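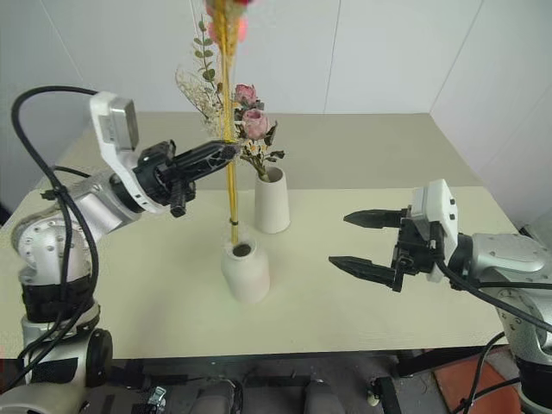
Can a robot do the chores in a normal house yet?

A few of them, slowly, if somebody sets things up first and stays close by with a towel.

I get asked this at dinners now because I once wrote a post about my vacuum, an elderly Fehr that has spent most of its life under the sideboard. People want a date. They want to know whether to bother teaching the kids to fold. I tell them to teach the kids to fold.

My own rule is what I call the Thursday test. On Thursday evening I clean the apartment, badly, in 61 minutes. I timed it once and have been ashamed of the number ever since. In that time I empty the dishwasher, wipe whatever is sticky, throw out the dead tulips, rinse the vase and put new ones in. None of it takes any talent. I do most of it while arguing with the radio.

Now take the flowers alone. A vase is light at the top, has a small hole in it and falls over if you look at it wrong. A stem bends. Dried ones are worse, because they shed when you squeeze them and slide when you don't. You and I get the stalks in by feel, with a bit of a wiggle and a bad word. A machine has to find the hole, keep the bunch pointed at it and know when to let go, and letting go is where I would put my money on disaster.
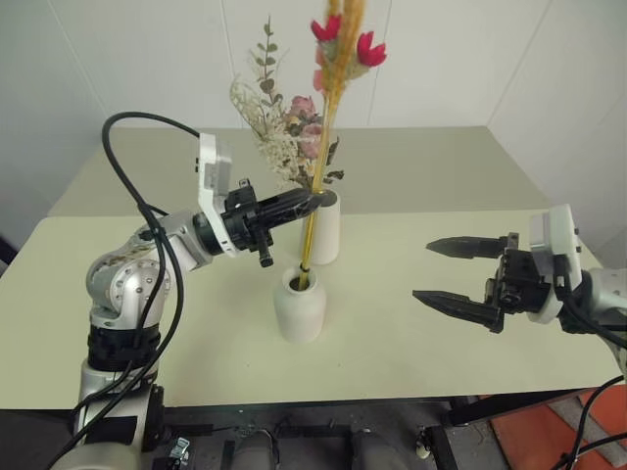
Then there's the matter of taste. I can live with a bouquet that leans. My mother can't, and would be up fixing it before her coat was off. Whoever writes the software is going to have to pick a side.

The shop floor is a different story, or so I had assumed. My brother-in-law packs gift boxes at Grirkico, over in Illberg, and they have had machines on the line for years. Those are marvelous at it. They put the same jar in the same slot all day long and never ask about lunch. But in May the supplier changed the jar lids, and for 2 days the whole line was people again, standing there in hairnets putting jars in slots. The new lid was a hair taller. My kitchen has a taller lid in it every time I go shopping.

So when I hear that home robots are just factory robots with better manners, I think of those lids. Nothing in my house is where it was yesterday, and half of it is in a different shape.
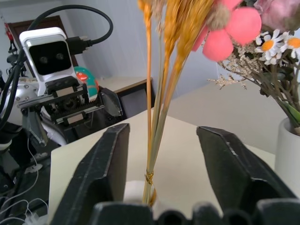

I did price one of the in-between options, a Tirkine kitchen helper you rent by the month. It was 368 a month, plus a deposit, and the list of things it would handle was mostly cups. I own six cups. At that rate I'd want each one brought to me with a cookie.

Still, I'm softer on the subject than I was a few years back. I used to think picking up odd, floppy stuff was decades off and I'd be safely past caring. These days I'd believe in a machine that does one fiddly thing on a clear table, given time and patience – quite a lot of patience. Clearing the table would remain my department, and in this house that's most of the 61 minutes.

The Fehr got stuck on the bath mat again while I was typing this. I'm going to go let it out.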